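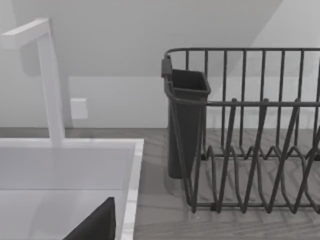
Simulated kitchen, sink and dish rack, with one gripper finger over the basin.

Mutby Kitchen Manipulation Software
Progress report to the Reltemar program office
23 Feb 2023

Summary
This report covers work since the October review. The planner now runs end to end in simulation, from a rendered view to a joint trajectory. Perception of wire objects is still the weakest part of the stack. We are on schedule for the second milestone and are asking for one change to the third, described at the end.

Motion planning
The collision checker in Vavis used to treat the dish rack as a solid box. That made the rack safe to work near but impossible to reach into, and every request to place a plate failed before the search began. We replaced the box with a set of thin capsules, one for each wire segment. The utensil holder on the end of the rack keeps its own convex shape.

The capsule model slowed planning at first. Most of that time was spent checking wires far from the arm, so we added a coarse distance check that skips them. We also raised the clearance margin at the sink rim, where planned paths had been passing too close to the edge on the way out of the basin. The margin is now a setting in the scene file and can be changed without a rebuild.

Perception
Ibarra, our segmentation and pose module, was retrained on 1,000 rendered views of the kitchen. Another 200 were held back for testing. Results by type of object:

Bottles: pose is good when the bottle is upright and the label is in view. Dark bottles against the back wall still drop out in some views.

Sink and counter: reliable. White appliances next to the white sink are now separated correctly.

Wine glass: the bowl is found, but the thin stem is often missed, which puts the grasp point too high.

Dish rack: the outline is found, but individual wires are not. For now the planner takes the rack's wire layout from the scene file and only its position from Ibarra.

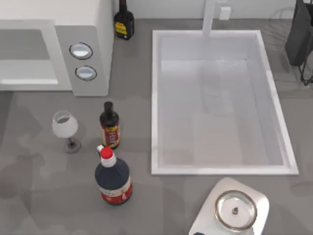

Tooling
Scene files are now checked when they load. Objects that overlap or float above the counter produce an error with the object's name. Before this change, a bad file would load and fail later in the physics step, and the cause was hard to trace.

Replay now stores the planner's input together with its output, so a failed run can be repeated from the same starting state. Log files are larger as a result. We have not yet settled how long to keep them.

Open issues
Depth noise in the simulator is too clean compared with our bench sensor. A noise model is written but has not been tuned.

The gripper controller sometimes reports contact with the basin wall one step late. We have a test that reproduces this and expect to fix it next.

Requested change
Milestone 3 calls for placing glassware in the rack. We ask to begin with plates and move glassware to the end of that period, after the stem problem is fixed. The budget does not change.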